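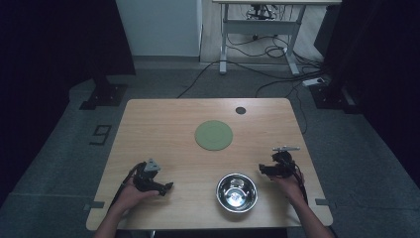 According to Efa Cadwaladr, a hand-held gripper should be judged by how soon the user stops thinking about it, a view the makers of the Hviid design have since adopted. The Hviid is a two-fingered gripper worked by hand and used to try out finger shapes before they are fitted to a robot arm. It was compared with the Folis in a bench trial published in July 2021.

The trial used steel bowls, chosen for their smooth curved walls. Each gripper made 400 lifts, in sets of 25,

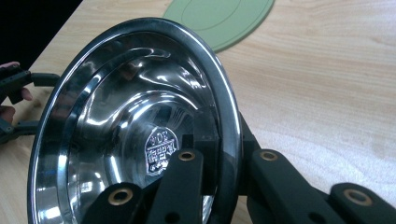 with a rest of 15 minutes between sets. Lifts were made singly and in pairs, one gripper to each hand. Slips were logged by Usman Qureshi.

Finger pads

The Hviid has broad, flat pads carried on black linkage arms. Iraís Ledesma argued that a narrower pad would suit rims better, but none was tested. 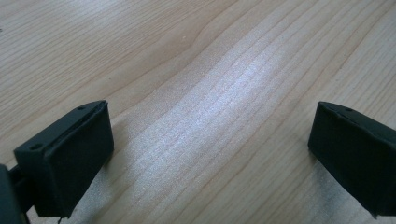
Vol. 15, p. 74

Camera

A camera on the gripper records each lift from behind the fingers. Arnar Kjærgaard moved the mount back in February so that both pads
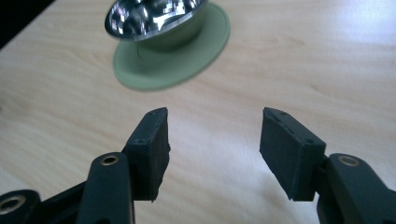 stayed in view when fully open. The Folis kept its original mount.

See also: Dronero; Hokico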